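关于我们
首页 / 关于Zala / 课程 / 上门刷墙 / 常见问题 / 联系

你好呀!我是Albertina Azevedo,Zala油漆工作室的创办人,也是你打电话过来时多半会接电话的那个人(如果背景里有砂纸的声音,请见谅,我习惯夹着电话干活)。

Zala在Bridbridge老街的尽头,做两件事:一是给人家刷墙、刷门窗、翻新旧家具,二是开班教普通人自己动手刷。你家里要是有一面看了好几年都不顺眼的墙,那你算是找对网页了。

下面我会讲讲我们是怎么来的、平时怎么干活、上课是什么样子,有点长,泡杯茶慢慢看吧。
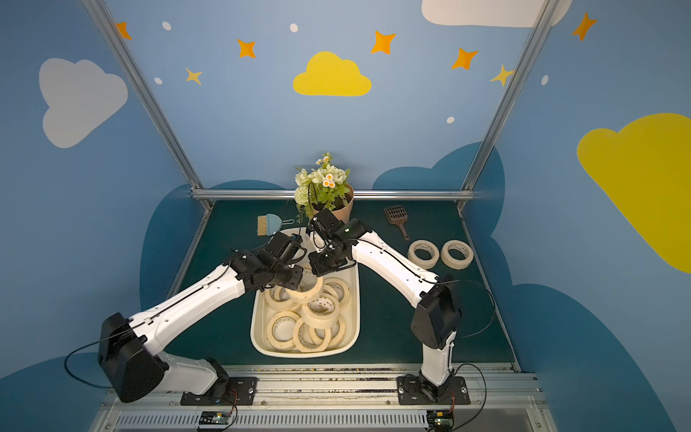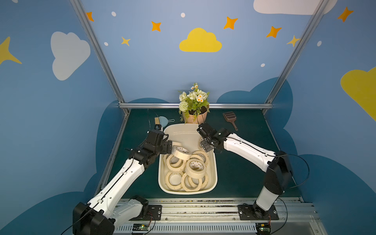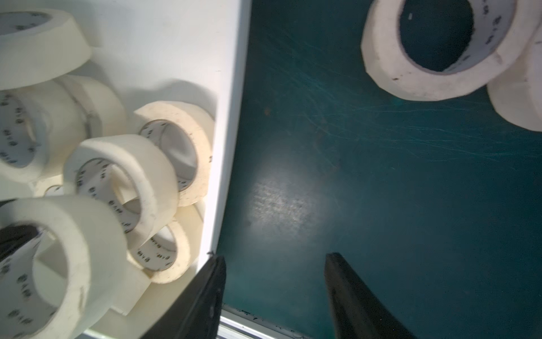
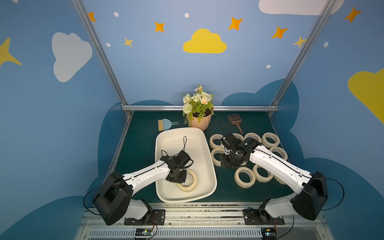

美纹纸胶带,干我们这行谁家都少不了。

我是怎么干上这行的

我原来在Schmieder上班,那是一家做木窗的厂子,我在喷漆车间待了六年。说实话,那六年学到的东西够我用一辈子:怎么看木头的吃漆程度,怎么判断一层漆能不能上下一层,天气潮的时候要怎么放慢节奏。可是厂里的窗框一批一批地走,全是同一种白,我刷到后来做梦都是白的。

有一年冬天,我姨妈让我帮她刷厨房。她想要一种介于芥末和老黄油之间的颜色(这是她的原话,我到现在还记得),我跑了三趟建材店都没买到,最后自己在阳台上一点一点调出来。刷完那天晚上她煮了一大锅豆子汤,我们俩坐在塑料布上端着碗看那面墙,看了好久。我当时就想,哎呀,原来我喜欢的是这个!

后来就是邻居、邻居的表妹、表妹的房东……一个介绍一个。我先是周末接活,再是请假接活,最后只好去跟厂里说再见了。车间主任送了我一把猪鬃刷,木柄上还刻着Schmieder的字样,现在挂在工作室门口,偶尔有人问卖不卖。不卖的!

Zala这个名字

很多人问过。Zala是我小时候养的一条狗,黄毛,耳朵一只立着一只耷拉着,特别爱往刚刷过漆的栅栏上蹭。注册的那天我在窗口前排队,心里想好的名字被别人用了,办事的小姐姐问我还有没有备选,我脑子里一片空白,就把狗的名字报上去了。现在想想挺好,两个音节,谁都念得出来。

Nobuhle来了以后

一个人干了三年,Nobuhle Oosthuizen加入了。她之前在剧院画布景,手快,胆子大,敢在墙上直接起稿。我们是在一户人家里认识的,我刷墙,她在隔壁儿童房画一片树林,中午坐在楼梯上一起吃三明治,聊底漆聊到忘了开工。

我们俩性格差得挺远。我喜欢慢慢来,打磨、擦灰、再打磨;她喜欢先把颜色铺上去看看再说。刚搭伙的时候没少拌嘴,有一回为了一个踢脚线要不要和墙同色,吵得客户都出来劝架(最后同色了,Nobuhle赢了,我得承认好看)。现在我们分工清楚多了:木器、门窗、家具归我,墙面、配色、手绘图案归她,报价我们一起去看,因为四只眼睛总能多发现几条裂缝。

开班其实是她的主意。她说客户老是站在旁边看我们干活,还问东问西,与其让人家站着,还不如给人家一把刷子。我起初不太情愿,怕教会了大家没人请我们了,结果完全相反,学过的人更知道哪些活自己能干,哪些活该交出来。

我们的工作室

地址以前是一家卖纽扣的铺子,Plusteter纽扣铺,Bridbridge上了年纪的人都知道。门头上的旧字我们没舍得拆,只是把它重新描了一遍,所以你来找我们的时候请认Plusteter的招牌,底下那块小一点的才是Zala。第一次来的人十有八九会走过头,走到面包房再折回来,顺便买个面包也不亏。

一楼是上课的地方,靠里面的一整面墙是原来放纽扣的小抽屉,我们一个都没扔,用来装色样。到现在为止一共存了294个颜色,每一个都是给某户人家、某件家具调过的,卡片背面写着配比和用在哪里。有人喜欢抽着看,像抽签一样,我很欢迎,只是看完请放回原来的抽屉,拜托拜托。

二楼是我的木工和打磨间,灰大,平时不让进。后院有个棚子,天气好的时候在那儿给大件上漆,七月里傍晚最舒服,风从河那边过来,漆面也听话。

平常接些什么活

墙面和天花板当然最多。其次是旧门,Bridbridge的老房子里门特别多,一扇门上刷了七八层漆,边角都圆了,关也关不上。这种我们会卸下来拉回工作室慢慢退,退完了往往能看见原来的线脚,主人常常都不敢认。

家具方面,餐椅、五斗柜、婴儿床、钢琴凳,我都做过。婴儿床我特别愿意接,不过一定要早一点送来,孩子出生前一周才送来的,我真的会跟你着急,漆要有时间彻底干透、散味,这个没得商量。

手绘墙面要看Nobuhle的档期,她一年只接有限的几面,你最好提前一个季度来聊。她会先到家里坐一坐,问孩子喜欢什么,问早上的光从哪边进来,然后回去画小稿。小稿可以改两次,第三次要另外算钱,她画画是真的花时间。

我们不做外墙高空,也不做汽车和船。地坪漆可以帮你介绍同行。含铅的老漆我们会先取样送检,结果出来之前不动手,这一点请理解。

关于遮蔽,我想多啰嗦几句

学员问得最多的就是胶带怎么贴。我觉得刷漆这件事,大半的工夫都花在刷子碰到墙之前,而贴胶带又是里头最磨人的一段。这里把我们上课讲的简单写一下,省得你们翻笔记。

墙要先擦干净,灰上面是粘不住东西的。胶带一段一段贴,别拉太紧,拉紧了它会自己往回缩,拐角的地方就翘起来了。贴好以后拿指腹或者软刮片沿着要刷漆的那一侧压一遍,另一侧不用太使劲。刷的时候刷子从胶带往漆面方向走,别反着往缝里怼。撕的时候角度放低,慢慢来,漆还没全硬的时候撕最干净,隔夜再撕容易带起一层皮,那声音我听了心都要碎。

新刷过的墙不要急着在上面贴,给它几天时间。旧墙纸上面最好找个角落先试一小块。还有,在窗台上晒了一整个夏天的胶带请不要再用了,撕下来全是胶,我花过一下午刮一扇窗,至今记得。

想画条纹的人,告诉你一个Nobuhle的办法:胶带贴好以后,先用底下那层的颜色沿边薄薄地刷一道,等干了再上新颜色。要渗也是渗原来的颜色,看不出来,线就特别利落。头一回看她这么做的时候我嘴上没说什么,回家就把自己卫生间刷成了条纹的。

来上课是什么样的

基础班每期四次课,每次一个晚上,七点开始。基本固定在星期三,赶上节日会提前发消息。一个班最多八个人,再多我就看不过来了,大家的胳膊肘也会打架。

第一次课不碰漆(我知道,我知道,每个人都失望),我们认工具、补洞、打磨。每人发一块板,板子上我提前弄了坑和裂缝,你要把它补到闭着眼睛摸都摸不出来。第二次课讲遮蔽和底漆。第三次课终于上颜色,滚筒和刷子都要用。第四次课可以带一件自己的小家具来,凳子、相框、小柜门都行,只要一个人能拎得动。

费用里包括板子、漆、砂纸和茶水,饼干不一定有,看Nobuhle那天心情。请穿不心疼的衣服和鞋子,长头发扎起来,指甲油和戒指最好摘掉。围裙我们有,只是洗过太多次,颜色已经很难形容了。

进阶班讲旧漆退除和做旧效果,上过基础班的优先。偶尔也会去学校和社区给孩子们上课,用的都是水性漆,年纪最小的学员五岁,年纪最大的82岁的先生来学给自己的信箱刷红漆,四次课一次没落下。

到今年春天,基础班已经开了42期。第一期的几位同学现在还常常回来串门,其中有两位自己合伙翻新椅子去卖,卖得比我好,我又高兴又嫉妒。

我们怎么报价

先通电话或者写邮件,说清楚房间多大、现在墙上是什么、想什么时候开工。有照片最好,手机随便拍几张就行。小件家具看照片就能给价;一个房间以上的,我们会上门看,上门不收钱。

报价单上我会把人工、材料、搬家具分开写,你想自己打磨、自己搬东西来省一点,完全可以,勾掉那一行就行。定金付了以后排期,尾款等你白天和晚上都看过墙以后再付,灯光底下和日光底下常常是两面墙,我希望你两面都满意。

漆面有问题,一年内回来补,不另外收费。猫抓的、小朋友画的不算在内,可我也会告诉你怎么补,还会送你一小罐留着用。

油漆桶剩下的漆怎么办?我们会帮你倒进小罐子里封好,贴上标签,写上房间和颜色。不要的可以放在工作室门口的架子上,谁需要谁拿走。去年有一家人就靠那个架子刷完了整个花园的篱笆,每一段颜色都不一样,路过的时候真的很难不笑出来!

一个小小的愿望

工作室墙上贴着一张清单,是我和Nobuhle开业第一年写的,上面有19件想做的事。有些很小,比如买一台不漏水的洗刷池(买了);有些大一点,比如给河边那排更衣小屋重新上色(正在谈,谈了两年了)。最底下一行写着“教会1000个人补墙”。离那个数还差得远,没关系,我们又不搬家。

来看看我们

平日上午通常在外面干活,下午三点以后工作室里一般有人。门上的铃要用力按,二楼开着打磨机的时候什么都听不见,等一会儿再按一次,或者直接打电话。

停车请停到教堂后面的空地,老街上有几户人家要出车。骑车来的可以推进后院,靠着棚子放,小心别蹭到晾着的门板。带狗来也欢迎,就是请牵好,别让它走Zala的老路。

想报名的请到“课程”页面看最近一期还有没有空位,满了可以留个邮箱,有人退出我会按顺序写信。想约刷墙的请直接联系我,写邮件的话一般两天之内回;要是过了三天还没动静,请再催我一次,多半是我手上全是漆,看完信忘了回。

Albertina
Zala油漆工作室,Bridbridge

课程安排 | 颜色抽屉 | 做过的门 | 订阅来信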